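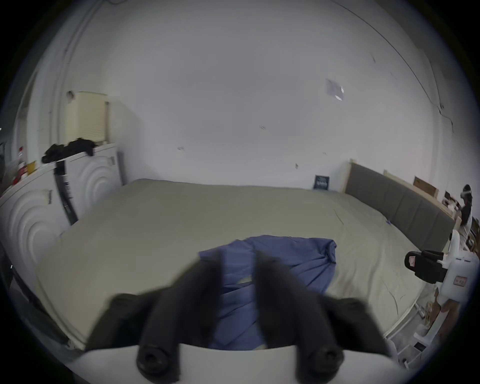
A blue cloth on a mattress with a pale sheet.

Lennox withdrawal unit to take direct referrals from pharmacies

People in Lennox who want help to stop using alcohol, opioids or sleeping tablets will be able to get a referral from their local pharmacist from February, under a change announced by the Nakow Health Service on Friday.

Until now, a place in the Lennox residential withdrawal unit could only be arranged through a GP, a hospital or a court program. The health service said the old rules had made it hard for people in outlying towns, where getting in to see a doctor can take weeks.

Eleven pharmacies have signed on, including two in Laltilard and the only one in Pokine. Pharmacists will go through a short set of questions with the person in a private room, then phone the unit's intake desk while the person is still there. Intake staff will ring back within four hours on weekdays to book an assessment.

A pharmacy referral does not guarantee a bed. The unit's nurses and doctors will still decide whether someone needs to come in, can be looked after safely at home, or should go to hospital first. The assessment can be done by phone or in person at the Lennox site.

The unit has 14 beds. A typical stay for alcohol withdrawal is under a week, though people coming off benzodiazepines usually need a slower reduction and often do most of it at home with regular appointments. Staff can also start people on methadone or buprenorphine during a stay and hand their care over to a prescriber closer to where they live.

The health service said pharmacists were a sensible place to start as many already saw the same clients several times a week for supervised doses or staged supply. Those clients sometimes ask about cutting back, and the usual advice has been to make an appointment with a GP. A fair number never do.

Staff from the participating pharmacies have been doing evening training at Lennox, covering the signs of severe withdrawal, what to record on the referral form and when to call an ambulance. The sessions also dealt with privacy. A referral will not be sent without the person's consent, and families will not be told about it unless the person asks for that.

The service repeated its warning that people who drink heavily every day, or who have taken benzodiazepines for a long time, should not stop suddenly without medical advice. Sudden withdrawal from either can cause seizures. Anyone who is confused, shaking badly, seeing or hearing things that are not there, or having a fit needs an ambulance straight away.

Transport is still a sore point. The bus from Pokine to Lennox does not run on weekends and the weekday service gets in after the morning assessment clinic has started. The health service said it would move some assessments to the afternoon – between 2 pm and 4 pm – and would offer taxi vouchers to people who cannot travel by bus because of their symptoms. It has not said how many vouchers will be available.

The new arrangement also does nothing for people leaving the unit. Laltilard's weekly counselling clinic is booked out well ahead, and clients there have asked for a second day. The health service said it was looking at the clinic's hours separately and had no date for a decision.

There is no charge for the referral or for a stay in the unit. People who are admitted should bring their current medicines in the original boxes, comfortable clothes and toiletries that do not contain alcohol. Phones are allowed outside meal and group times. Visitors can come on Sundays by arrangement.

Participating pharmacies will have a sticker on the front counter, and a list will be kept at the Nakow Health Service reception desk. GP and hospital referrals will continue as they do now.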